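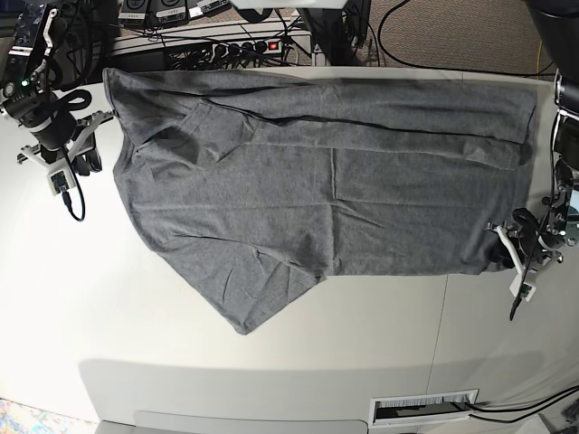 Flelholm clothing exchange to send out folded T-shirts in January

December 11, 2020

The Hayat clothing exchange in Flelholm will begin mailing T-shirts to households in January, after a fall in which its walk-in racks stayed closed. The new service is called Flellow. People fill out a form with their sizes, and a parcel of plain shirts comes to the door.

Hayat has 700 T-shirts set aside for the first mailing. Of those, 338 had been checked and folded by Thursday night. The rest are still waiting to be sorted at the exchange's workroom on the second floor of the old Guvevero building.

Most of the shirts are plain and most are gray, left over from a uniform order that was canceled in the spring. They were donated in bulk, without bags or tags, and many have deep creases from being stored in heaps.

"They're perfectly good shirts," said Noman Usmani, who runs the workroom. "They just look like somebody slept on them. You have to lay each one out on the table before you can see what size it is or if there's a hole in it."
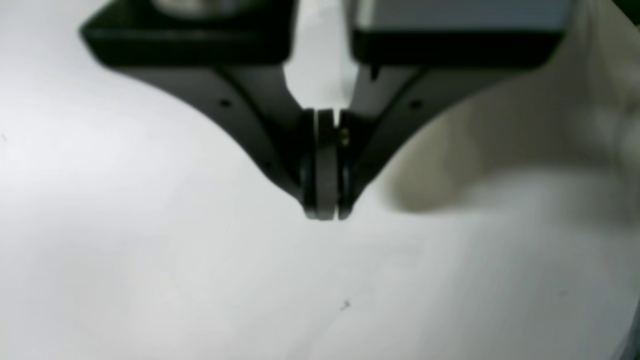 The checking takes longer than the folding. Each shirt is spread out and smoothed by hand, then looked over at the neck, the underarms and the hem, where the stitching tends to give out first. Shirts with small holes go to a separate pile for mending. Shirts with stains are washed again, and if the stain stays they are cut up for rags.

Folding follows one pattern so that the parcels all come out the same size. The sides go in toward the middle with the sleeves laid back on themselves, and the bottom comes up to the collar. Usmani said he had tried rolling them, which saved space but left the shirts looking worse when they were opened.

Each household can ask for two shirts per person. Postage is paid by Hayat for addresses inside Flelholm - people outside town can still pick up a parcel at the side entrance on weekday mornings.
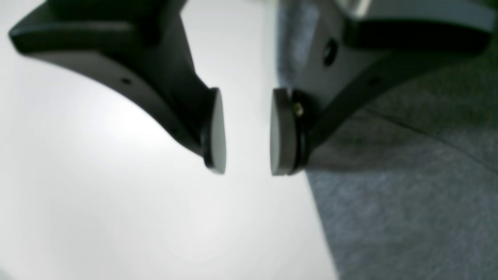
Can people still drop off clothes before the first mailing?

Clean T-shirts and sweatshirts are being accepted through the end of the month, in closed bags, at the side entrance. Coats, shoes and bedding will have to wait until the racks reopen, and no date has been set for that.

Children's sizes are in short supply. The canceled order was all adult sizes, small through extra large, and Hayat has very few shirts that would fit anyone under ten. Usmani said families who ask for children's shirts will be put on a list and sent them as they come in.

Forms are available at the side entrance and by mail. Requests received by the end of December will be filled first, with larger families given no special place in line. Shirts that don't fit can be sent back for another size, though the sender pays for the return.
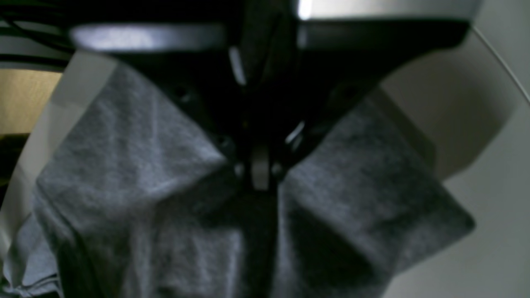

Gray knit fabric in a white bin, Flelholm.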